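Writer and Content Coordinator, Communications Team

Do you love finding the right word? Do you get a small thrill when a newsletter goes out with no typos in it? Come and write with us! Prastamine is looking for a full-time Writer and Content Coordinator to join our office in Burnavham, and we would love to hear from people who have taken all kinds of routes into this work.

We make scheduling and billing software for independent clinics, and we have been at it long enough that some of our first customers are now training their second generation of front desk staff. They read what we send them, and they write back when we get something wrong, so the words matter a lot here.

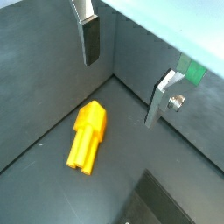 Prastamine Marketing & Communications

What you'll be doing

Most of your week will go to writing. You'll put together our customer newsletter, The Rathjen Letter (named for the street our first office was on), which goes to 2,000 readers every month. You'll interview coworkers for our staff profiles, write up customer stories, and keep the blog lively with posts of 1,000 words or less. You'll also look after the editorial calendar, and that means some friendly nagging of people who promised you a draft.

Then there is Fomuvmont, our yearly customer gathering, held each December. The whole team pitches in. You'll write the program, the signs, the welcome emails and a fair number of the jokes in the opening remarks. It's a busy stretch and a really fun one – last time we ended up rewriting the dinner menu cards at the hotel bar, and they were better for it.

Who we're hoping to meet

You have 3 years or more of experience writing for a company, a nonprofit, a newspaper or something along those lines. You can interview a shy engineer and come away with a good quote. You take edits well and give them kindly. You know your way around a content management system, or you've picked up enough software in the past that one more doesn't scare you.

A degree in English, journalism or communications is welcome but not required. Spanish would be a big plus. If you've worked in a clinic or a doctor's office, please tell us, even if it was years ago and you only answered the phones! 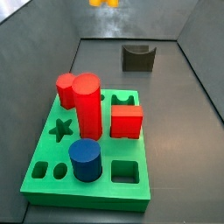 Can I work from home?
Two days a week, once you've finished your first 30 days with us. We ask new team members to be in the Burnavham office full time at the start so they can get to know everyone, and after that you and your manager will pick the days together.

What we offer

Health, dental and vision coverage from your first day, a retirement plan with a company match, paid parental leave, and the week between Christmas and New Year's off for everybody. There is a yearly budget for classes and conferences, and we want you to spend it. Parking is free. The office is a short walk from the Burnavham bus station, if you'd sooner leave the car at home.

How to apply

Send us a resume, a short letter and two writing samples of any kind. One of them should be something you enjoyed writing – a wedding toast is fine, so is a product manual. Use the form on our Careers page and choose "Writer" from the menu. Please paste your letter straight into the form, as attachments in that field tend to get lost.

We'll begin reading applications on January 30, 2019, and will keep the posting open until the job is filled. Everyone who applies will get a reply from a member of the team. First interviews are by phone, and second interviews are at the office with a paid writing exercise.

Prastamine is an equal opportunity employer. If you need an accommodation at any point in the process, let us know in the comments box on the form.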